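Sorters and packers wanted for the block room at Wirach

2 October 2022

Hello! I'm Ionuț and I look after the block room at Wirach, and I need a few more pairs of hands for the autumn. If you like putting things in order (you know who you are, you've got the tidy cutlery drawer) then please read on.

A bit of background first. We take in old play blocks and building sticks from schools and nurseries, sort them by shape and colour, and pack them into fresh sets that go back out again. Most come to us in a terrible muddle. In September we got a delivery from Pleltley that had reddish-brown blocks, grey blocks, long green sticks, half a jigsaw and somebody's mitten all in the same sack, and I was still finding green sticks under the shelves a week later!

We've got 1,400 sets to get out before we shut for the winter and 400 of those are promised already, so it's a proper job with a proper finish line.

What you'd be doing

You'd start by tipping a sack out on a table and sorting it. Small blocks go with small blocks, long pieces go together, and anything chipped goes in the mending tray for Évan Pons, who does all our repairs and is very particular about glue. After that it's counting and packing. Each full set has 126 pieces and there's a picture card to check against. You get to know it by heart after a couple of days, but please keep using the card anyway.

The sticks are more of a pain than you'd expect. They roll, they jam the lids open, and they have to go in last, slantwise across the top. I'll show you. There's also a bit of sweeping up at the end of a shift, as old blocks bring a surprising amount of dust with them.

What I'm looking for

Patience, mostly. You don't need any experience or any certificates. You should be all right standing for a good part of the day, though we do have stools, and you should be able to tell the colours apart in ordinary light (the two browns have caught out better people than me). Lifting is light. Full sacks are moved on a trolley and I'd rather you didn't try to be a hero with them.

It's a chatty room and the radio is usually on. If you prefer to work quietly there's a table by the far wall and you'll be left in peace.

Hours and pay

There are 8 places. Shifts are mornings or afternoons, and you can do both if you want full days. Pay is hourly, the same rate for everyone, and I'll tell you what it is the first time we speak so you're not wasting your time. Tea and coffee are free, and the biscuits depend on who's been to the shop. Bring your own lunch, or there's the Maillard café over the road, where the soup is good and the sandwiches are a bit dear.

Closed shoes, please, and something you don't mind getting grubby. Gloves and aprons are here in all sizes.

How to apply

Drop a note in at the Wirach front desk with my name on it, or come in through the Rusamon yard and ask for me. I don't need a CV. Just tell me which shifts you could do, when you could start, and a line or two about yourself. If you've ever sorted anything for fun, buttons, screws, stamps, your nan's wool, do put that in! I'll get back to everyone, though it might take me a few days if a delivery has just come in.

You're also very welcome to come and have a look round before you decide. Try a sack, have a cup of tea, see if it suits you. 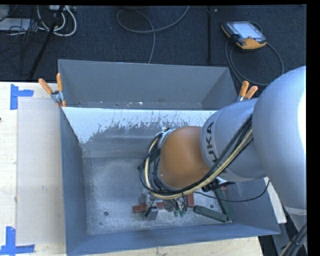
And if you've got a friend who'd like it too, bring them along. I'm happy to put people on the same shift where I can, so long as you both write your names on the note.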